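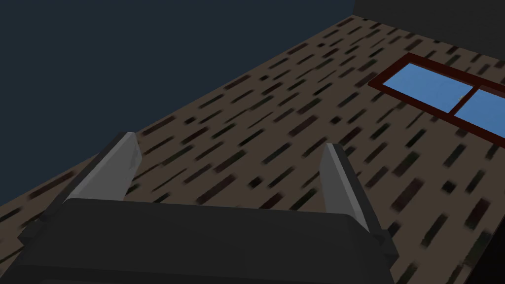 Limewash tests for the Brundska shutters, second batch. Mixed two grays from the same putty, one with a little bone black and one with a lot. The light one dries much paler than it goes on, so I brushed out five strips and left them overnight before judging. The step I'm after is the one between the pale inner face of the left finger and its dark outer side: soft shading on the light part, then a plain change at the corner. Strip 4 is closest. Strip 5 has gone blue.

Weighed 215 g putty to 200 g water for the light gray. Too thin on the old pine, fine on the new. The Gurham putty has been in the tub since April and needed a long stir. Two coats, second one crossways.

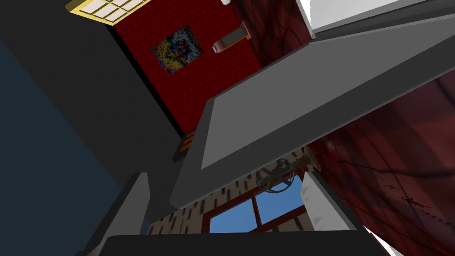

The dark gray still rubs off on a sleeve. Tried 2 percent casein in half the jar and it holds better, but it drags under the brush after a few minutes. Will make smaller jars. Sanded the rub test board with 2000 grit by mistake, so ignore the shiny patch in the middle.

To do: order black from Skalmont, wash the wide brush, relabel strips 2 and 3 (swapped).

Last updated 16th August

Home | Notebook | Materials | Older entries

Comments

Chunhua Meng: Is the casein borax or lime? Mine dragged with borax too.

Tian: Strip 4 looks warm to me by the window. Check it on the north side before you mix the big tub.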